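Hindholm Wire Dish Rack: Frequently Asked Questions

Which way up should mugs go?
Upside down if they are still draining. A mug standing with its opening upward holds whatever water is in it, so use that position only for storage.

Can plates and mugs share the rack?
Yes. Load plates first, upright between the tines, then put mugs at one end. Leave an empty slot beside any plate with a deep rim.

Will the rack hold drinking glasses?
Short glasses, yes. Tall or thin glasses can tip against the wire. Dry them by hand – do not lay them on their side on the counter, where they can roll.

How close can a power cable be to the rack?
Keep cables clear of the drip area. If a cable has to stay on the same surface, unplug it, coil it in loose loops and place it well to one side. Tight coils kink the cable near the plug.
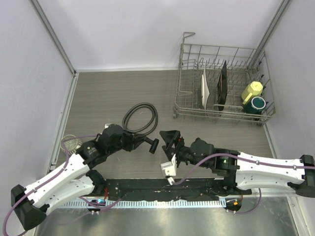
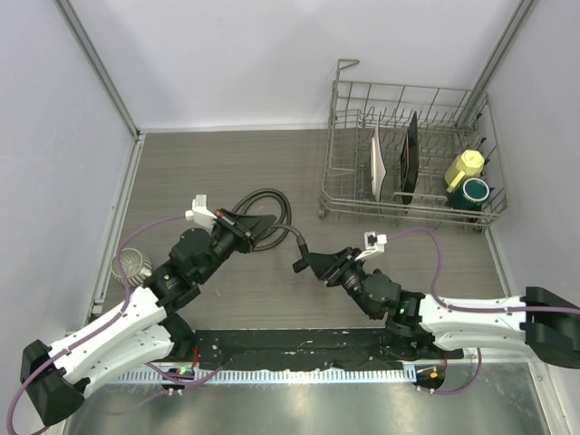 Wire dish rack and black cable on the same surface.

Can I coat or repaint the wire?
No. Paint lifts at the welds and traps water underneath. For worn spots, order the Vevetti tine caps, sold in bags of 34.

How often should it be cleaned?
Every 6 weeks in normal use, more often with hard water. Wash with dish soap and a soft brush, rinse, and dry the lower wires with a cloth. Steel wool will scratch the finish.

Does the Tosodberg drip tray fit?
It fits racks with part number 541 stamped under the handle. Older racks need the shallow tray.

Who handles spare parts?
Write to Ghislain Arsenault at the parts desk, with the part number and a note of which piece is damaged. Orders received by noon on Monday ship the same day.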